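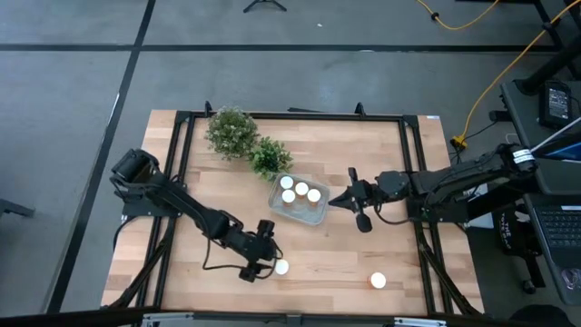
How often should a wooden tabletop be oiled?

Oil it when water stops making drops on the surface and starts to leave a dull spot. For a table in daily use it is usually every few months in the first year, and later much less.

I wrote this page after I had oiled the same kitchen table many times in a wrong way. The table came from a small workshop called Plasine, and with it I received a paper with one sentence of instruction: "Oil regularly." I put too much oil, I did not wipe it, and for one week every newspaper was glued to the table. The method below is the one I use now. I learned most of it from Precious Venter, who repairs furniture in Vundgate and was very patient with my emails.

What you need

A bottle of hardening oil for wood. I use Gasia table oil, the clear one, but any oil that is sold for tabletops and hardens in air will do. Do not take olive oil or sunflower oil from the kitchen. They stay soft in the wood and after some time they smell.
Cotton rags without buttons or seams. An old bed sheet is good.
Fine sandpaper and a flat block to wrap it around.
A soft brush or a vacuum cleaner with a brush.
Gloves.
A metal bucket with water, for the used rags. Please read the part about rags before you open the bottle.

For my table, one coat takes roughly 200 ml of oil. The second coat takes much less.

Check the old finish first

Put a few drops of water on a place that you use often and wait some minutes. If the drops stay round and the wood under them does not become darker, there is still enough protection and you can stop reading. If the wood becomes dark, it is time. If the surface has a thick, shiny layer which you can scratch off with a fingernail, then it is probably varnish and oil will not go through it. Varnish has to be removed completely, and this is a different work which I do not explain on this page.
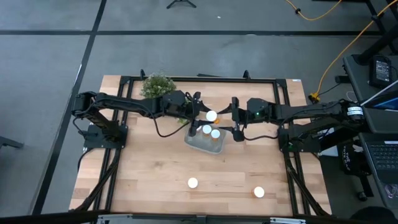

Butcher-block wood with a small knot left of center.

Clean and sand

Wash the table with a cloth that is only a little damp and a drop of dish soap. Wipe again with clean water and let it dry overnight. I start on Saturday evening and have the table back by Monday.

Sand always in the direction of the grain, with light pressure. You do not want to remove wood, only to open the surface. On a top made from many strips the grain can change a little from one strip to the next, so go along the length of the strips and do not worry about single ones. Be careful around knots – they are harder than the wood next to them, and if you press there with your finger instead of the block you will make a small valley.

If there is an old stain from a cup, you can sand it a little more, but make the area wide. A small deep place is uglier than the stain was.

After sanding, remove all the dust. Dust and oil together make a kind of paste, and it will dry exactly where you put your elbows.

The first coat

1. Shake the bottle and pour a small amount in the middle of the table.
2. Spread it with a rag along the grain until everything looks evenly wet. Do the edges too.
3. Wait 20 minutes or as the label says. If a spot becomes dull earlier, give it a bit more.
4. Wipe off all the oil that was not taken by the wood. Use a dry rag, then a second dry rag.

Step four is the one I was missing. When you think you have wiped enough, move your hand over the table. It should feel smooth and not sticky.

Let it dry until the next day with the window a little open. Then rub very softly with the fine paper, clean the dust, and repeat with less oil. Two coats are enough for most tables. I do three on the side where the children eat.

About the rags

Rags with hardening oil can become hot by themselves when they lie in a pile, and they can start to burn. This is not a story to frighten people. Put them in the bucket with water directly after use, or spread them flat outside, one by one, until they are stiff. Never put them folded in the trash.
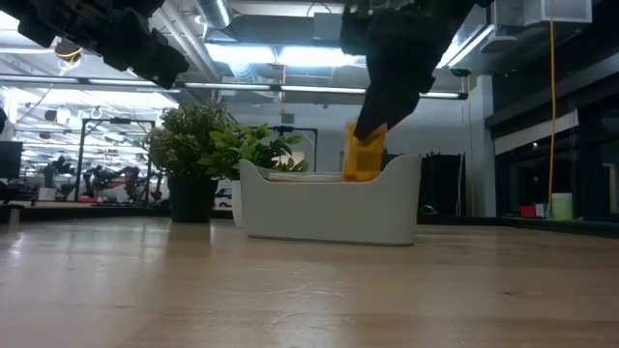 Can I use the table on the same day?

It is better to wait until the next morning, and then to use it gently for a week. Light things like plates are fine, but do not leave wet cloths or hot pots on it, and do not cover it with plastic, as the oil needs air to become hard.

Small repairs between the coats

For a light scratch, put a little oil on a rag and rub only this place, then wipe it dry. For a dent, Alžběta Ševčík wrote to me that she lays a damp cloth over it and holds a warm iron on the cloth for a few seconds. I tried it on the underside and the dent came up almost completely. The place must dry well before it gets new oil.

White rings I leave for the next sanding.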